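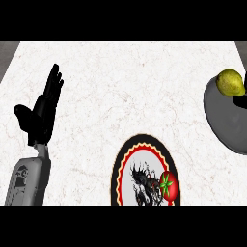 Why should the hand come from the side, when from above it is so much easier, was the first thing I was asked when the club had logged in. I promised to answer with a test and not with a speech, so most of this entry is about that.

Saturday, Skemville room, robot club. Notes for myself and for whoever takes the next session.

The task for the Felen round is still the same: pick the tomato from the plate, put it down on the free part of the table, and do not disturb the other things. The Amini scene has the plate with the tomato and the grey bowl with the pear lying on its rim. The pear is not part of the task, but if it moves more than the allowed distance the run is counted as failed. Last time the students complained that this is unfair. Today they had mostly stopped complaining and begun to look at where the elbow goes.

First part: from above against from the side.

We made 28 runs with each approach, with the same list of random seeds, so the comparison is fair. The group on the window side prepared the script for the approach from above, the others took the side approach. They were not allowed to change the closing speed of the fingers, only the path of the wrist.

Results on the good side: from above 17 successful, from the side 6. So the question was justified and I said so. From above is easier, at least with our present settings.

After that we looked at the failed runs one by one, and this was the more useful half hour. From above, nearly all the failures were of one kind. The fingers close, the tomato slides down and out under the palm, and it rolls to the border of the plate. From the side the failures were all different. In a few runs the thumb touched the plate before the fingers touched anything. In others the tomato was pushed away before the hand was closed. Also there were two or so that nobody could explain, where the fruit jumped up as if it had been kicked. I believe this is a contact problem in the simulator and I have saved the seeds.

It was discussed whether "jumped" runs should be removed from the table. I decided no. We write them as failures and put a mark in the comment column. If we begin to remove the runs which we do not like, we can just as well not count.

Second part: the thumb.

The thumb starts in the open position, out to the side, away from the fingers. In the script of the students the thumb and the fingers begin to close in the same moment. On a real hand one would perhaps do the same, I am not sure. In our scene the thumb has the longer way to travel, so the fingers arrive early and push the tomato against nothing. A student had the idea to let the thumb go first and wait there like a wall. We tried it only from the side. It looked much calmer to the eye, but there was no time for the full list of seeds, so I do not write a number here. To be repeated properly.

I should have explained earlier the difference between a joint angle that is commanded and a joint angle that is reached. Half of the group was printing the first one and believed it was the second. When they plotted both in the same graph, with different colours, the delay was very easy to see. I will start with this graph when the next beginners come.

Third part: friction.

There was a long discussion, partly loud, about the friction value of the tomato. The value in the Amini file is the default one, which is the same for the pear, the plate and the bowl. A tomato is smooth and shiny, and somebody argued that it must be lower. Somebody else said that fingers of rubber would hold it well anyway. Both can be correct. The rules of Felen say that the object files must stay as they are, therefore it makes no difference for the competition. But for learning I allowed a copy of the scene with changed values, under a different name, so that it is not submitted by mistake. Please keep it out of the shared folder.

Problems of the day:

The Ronero plugin for the hand does not load on the older laptops. It gives a message about a missing library and then the arm appears without fingers. Restarting did not help. Those students worked together with a neighbour. I have written the message down on the sheet in the cupboard.

The reset button does not reset the wrist if it is pressed while the hand is still moving. One must stop first, then reset. This cost us a whole series of runs at the beginning, which we threw away before the counting started (so they are not in the results above).

The path planner still believes that the pear is a ball. It is longer than this, and the real shape comes closer to the table edge than the planner thinks. For the moment we keep more distance. A proper collision shape would be better, and it would be a nice small task for someone who has finished early.

For next time:

- thumb first, from the side, all seeds
- thumb first, from above, the same seeds
- graph of commanded and reached angle, printed for the wall
- ask Felen if a touch on the plate is allowed when the plate does not move. The rule sheet can be read in both ways
- bring the long extension cable back from the other room

I am not yet decided which approach we will hand in. The numbers are for the one from above. On the other side, its failures all look the same and we have no good idea against them, and the side approach has become better each time that somebody touched it. The students want to vote. I prefer that we wait until the thumb test is done, it is in May that we must send the script and there is still time.

Room locked at 2, projector lamp was flickering again.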